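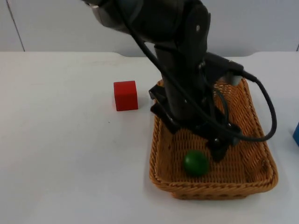 The Drurkus 3433 is a freestanding sideline kicking net for high school and small college programs. It stands nine feet tall on a steel tube frame, with a pocket six feet across, and it breaks down into a carry bag that fits behind the back seat of a crew-cab pickup. The frame goes together with push buttons, but the net itself hangs on loose plastic clips that arrive in a single bag with the spare pins. Empty them into something with sides before you begin. A woven wicker basket like the one on the white table in the photo would do, and it can be carried to the sideline later with whatever is left over. The clips are dark green and vanish in turf. We bought ours for the kickers at Cletstead and have used it through the summer and the first part of the season.

Print this page | E-mail this article

Setup

The instructions are a folded sheet with line drawings and almost no text. The uprights are sleeved, and the sleeve with the painted ring goes at the bottom. The drawing doesn't show the ring. If the sleeves are reversed the frame will still stand, but the crossbar sits slightly out of level and the net sags toward one side. We ran it that way for a week before noticing.

One person can put the frame up. Hanging the net is easier with a second person holding the top corners. Once the net is on, leave it on and fold the frame around it. The bag is cut generously enough to take the whole bundle, although the zipper catches on mesh if you hurry it.

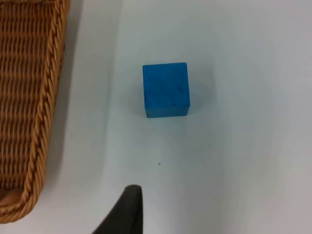

The feet are flat steel bars with a hole at each end for a ground stake. Stakes are included and are adequate on grass. They are useless on artificial turf, where you will need sandbags laid across the bars. Drurkus sells its own saddle bags for this. Any saddle-shaped sandbag fits, and ours came from a hardware store.

Net and pocket

The net is knotless mesh with a second, heavier panel sewn behind the pocket. The panel is what separates this unit from the cheaper Buckley net, which has a single layer throughout. On the Buckley, a ball driven hard from a few steps away will push the mesh back far enough to touch the rear brace and come straight out again. On the 3433 the panel absorbs most of that, and the ball drops into the trough at the base.

The trough is too shallow. One ball sits in it well enough. A second ball knocks the first one out, so whoever is shagging has to clear it after each kick. This is tolerable in practice. During a game, with players standing close by, a ball rolling loose behind the bench is a nuisance and a turned ankle waiting to happen. We fixed it by tying up the front lip with cord.

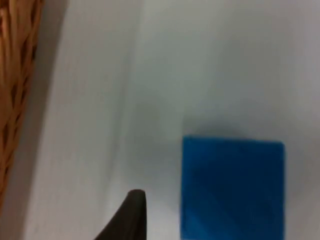

Punting into the pocket is less convincing. The upper third of the net is single mesh, and a punt struck with a normal drop and a full leg swing arrives high. The top bar flexes and the frame rocks back on its feet. With sandbags it stays put. Without them it moved a little every time and eventually had to be dragged back into place. If your main user is the punter, look at a net with a deeper base.

Durability

Our kickers keep a log, and the net passed 3000 balls in late September. The mesh has no holes. The stitching along the bottom of the pocket panel has started to fray at one corner and will need a few inches of heavy thread before the playoffs. Two of the push buttons on the left upright now stick and have to be worked with a thumbnail – dry lubricant helps for a day or so. The powder coat has worn through where the crossbar seats, with light surface rust underneath. None of this affects use so far.

Wind is a bigger concern than wear. At Pedthorpe the visitors' sideline is open to the west, and the net went over before kickoff with stakes in at all corners. The ground was soft. The frame was undamaged, but I would not put it up again in that kind of wind without weight on the bars.

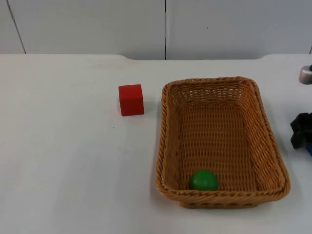 Holder and accessories

The kit comes with a metal field goal holder, a tripod type with a padded tip. It holds the ball at a consistent lean and has enough adjustment for left-footed kickers. The pad slid off in hot weather and was glued back on. The legs are light, and on long grass the holder tips forward as the ball leaves. Most kickers will already own a better one.

The target patch, a bright square that clips to the mesh at crossbar height, is more useful than expected. It gives the kicker a fixed point for warmup swings. It should be removed before the net is folded or its clips snap.

Verdict

For place kickers the 3433 is a sound purchase, with a good pocket and a frame that one person can carry. The trough needs modification and the stakes need replacing with sandbags on turf. Programs that share one net between a kicker and a punter should budget for something heavier. I will update this page in December, after the net has been through some cold weather.

Rating: 6 out of 9

Posted 8th October

Related items
Buckley single-layer net: short review
Sandbags for turf sidelines
Field goal holders compared
Storing footballs over the winter
Re-lacing a game ball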